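Plaredum Community Help
Labs, Workshops and Open Days

Simulated arm demo for our open day: how to set up the views and what to tell visitors?

Posted by Mal-soon Choo

Our teaching lab holds an open day in January and I have one table for robotics. In December I went to the demonstration at Flolar, where the whole thing ran in simulation on a single workstation with two monitors. Groups of 14 stood in front of it, and the presenter switched tasks between groups. I would like to do the same thing.

We have the simulator installed and a tabletop task loading correctly. The arm can be driven by hand or from a saved trajectory. Three points are open.

1. Which camera goes on the large monitor, the fixed one or the one near the gripper?
2. Should I drive live or play back?
3. How much randomization is sensible for object positions? At Flolar the layout was different for every group, and I don't know if that was by design.

The budget for the table is 300 dollars, so no hardware beyond a second monitor.

Posted by Dong-geon Do

I ran a table like this at the Cevska visitor day, mug handling on a kitchen-type tabletop. Close view first, room view second. 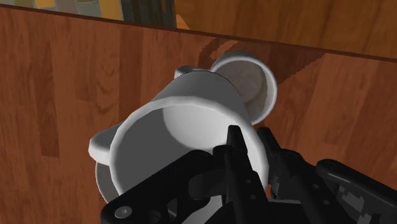
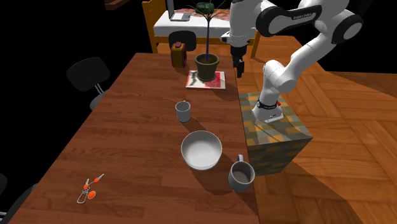
Camera choice depends on what you want people to ask about. The close view gets questions about grasping, and the room view gets questions about reach and planning. Put the room view on the large monitor at the start of each group so that people can find the arm, the pedestal and the table before anything moves. Move the close view to the large monitor for the grasp itself. In the close one the black fingers are at the rim of the white mug, a detail that cannot be judged from across the room. Contrast matters too. Black on white reads well on a cheap monitor with the blinds open, and I would keep the gripper and the mug in those colors even if your simulator offers others.

On playback: do both. Keep a saved trajectory as the default and drive live only when a group asks for it. A saved trajectory is valid only for the layout it was recorded with. If you move the mug and replay the file, the fingers will close where the mug used to be. Store the random seed in the same folder as the trajectory and load them together.

On randomization: start small. Vary the position by a few inches and leave the orientation fixed until your grasps are stable. Handle direction is the variable that causes the most trouble, so add it last. We tested 3,000 layouts overnight before the visitor day and threw out 727 of them, mostly for objects that overlapped at spawn. Make that list ahead of time and draw only from the layouts that pass.

One settings note. Turn shadow resolution up if your graphics card can take it. Jagged shadow edges are harmless to the task, but visitors notice them and you will spend your time on that topic.

Posted by Ji

just use playback. live driving went wrong for us twice in one afternoon and the keyboard was sticky by the end. also lock the screen saver

Posted by Mal-soon Choo

Thank you both. I have the room view on the large monitor now and a key bound to swap the two. The seed problem explains a failure I had last week, where the replay missed the object completely after a restart. I will build the list of tested layouts before I touch handle direction.

Dong-geon, did you reset between groups from a script or by hand?

Posted by Dong-geon Do

Script. One key, which reloads the seed, resets the joints and pauses. Leave it paused until the group is standing still.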